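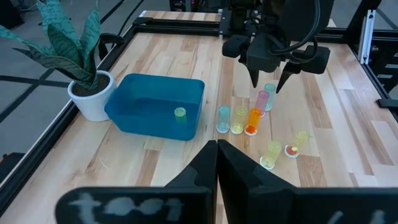 Plant people, I need to talk about snake plant babies because I have gone completely overboard and I regret nothing.

My big one has been throwing out pups since May and I finally decided to pot them up. First stop: little plastic cups! All colors, see-through, cheap as anything. I bought a sleeve of 38 and I want to use every one.

Why see-through? You get to watch the roots! The first time I spotted a tiny white nub against the side of an orange cup I yelled so loud the dog left the room.

How I do it – poke a few holes in the bottom with a hot nail, fill with gritty mix, tuck the pup in, then leave it alone for 5 days before the first water. The leaving alone is the hard part.

I keep a shallow blue bin next to the mother plant for watering. Cups go in, an inch of water goes in, cups come out when the top of the soil looks dark. No drips on the wood table (I love that table).

Color coding, too! Pink and teal are for leaf cuttings, yellow is for pups with roots already. Orange is for the ones I'm worried about.

Hatem Ramadan, you asked for one, so pick your color. I have 19 spoken for already and the teal ones go fast!

Next up is repotting the big one – white pot stays, I'm just giving it fresh soil. Wish me luck with those leaves, they poke!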